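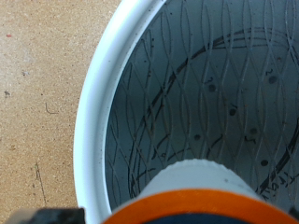

Can members still join the August field trip to Ekura?
Two places are open, and the sign-up list closes when the boat company asks for the final names.

Minutes of the Brakomia Wildlife Photo Group

Saturday, March 17, 2018, upstairs room of the library

Present: Grethe Ragnarsson (chair), Hryhorii Palamarchuk, Emiliano Medina, Feven Zeleke, Vira Kostiuk (minutes)
Start: 10:15

1. Minutes of the last meeting
The minutes were accepted with one correction. The bird in Emiliano's report was a rough-legged hawk and should not be written as a red-tailed hawk. Vira apologized for the mistake and will correct the copy on the website.

2. Field trip to Ekura
Grethe has spoken by phone with the boat company Erura. They hold a small boat for us for 7 days. The boat goes out each morning at low wind only, and the captain decides alone if the weather is good enough. Grethe asked everybody to accept this before paying. Last year there was a long discussion on the dock and she does not want to have it again.

The cost is 923 dollars for each person, with the boat and the cabin but without food. Hryhorii asked if the price includes the park permit. Grethe did not know and will write to the company. Feven thinks the permit is separate, as it was on her trip with another group.

Emiliano proposed to move the trip one week later, when the young seals are more often on the rocks. After discussion it was decided to keep the dates, because two members already bought flights.

Decision: the trip stays in August on the dates already sent. Deposits go to Grethe by check.

3. Distance to animals
Feven presented her draft of the rules for members who photograph from shore. The main point is that we stay at least 46 meters from resting seals, and farther if an animal lifts its head and keeps looking at us. Hryhorii finds the number strange and asked why it is not 50. Feven explained that she changed 50 yards to meters. It was agreed that 50 meters is easier to remember, and the draft will be changed.

There was also a longer talk about fox dens. Emiliano is of the opinion that den pictures should not be shown on our website at all until the young ones have left. Vira agreed, but asked what to do with old pictures which are already there. Grethe suggested to remove the place names from the captions and leave the pictures. Hryhorii was against. He said that anybody who knows the coast can recognize the hill behind the den.

Decision: no new den pictures in spring and summer. For old pictures there is no decision yet, and the point comes back at the next meeting.

4. Exhibition at the Hrytsenko hall
The hall has offered us the long wall on the ground floor. Every member may give up to 7 prints. The prints must be framed and have a wire on the back, as the hall does not lend frames. Captions should have the name of the animal, the place in general words and the name of the photographer. Feven asked for captions to tell also something of the day, for example the weather or how long we waited. All liked this idea, but the text must fit on the small card.

Emiliano will collect the prints at his home. Please call before you come, he works nights this month.

5. Equipment
The big tripod is back from repair. The middle leg is still slow to open in cold weather. The blue rain cover is missing, and whoever has it is asked to bring it to Grethe. Hryhorii offered his old 300 mm lens for new members to borrow, with a written note of who has it and until when.

6. Other matters
Vira showed her pictures from the frozen bay. On the first day the wind was so strong that she made almost no sharp picture, and on the second day she found otter tracks near the bridge. Grethe asked if she will write a short page for the website. She will try to finish it before Easter.

Feven reminded that membership fees are due.

To do:
Grethe: write to Erura about the permit
Feven: new version of the shore rules
Emiliano: collect prints for the exhibition
Hryhorii: prepare the lending note for the lens
Vira: correct the old minutes, page on the frozen bay

End: 12:05
Minutes written by Vira Kostiuk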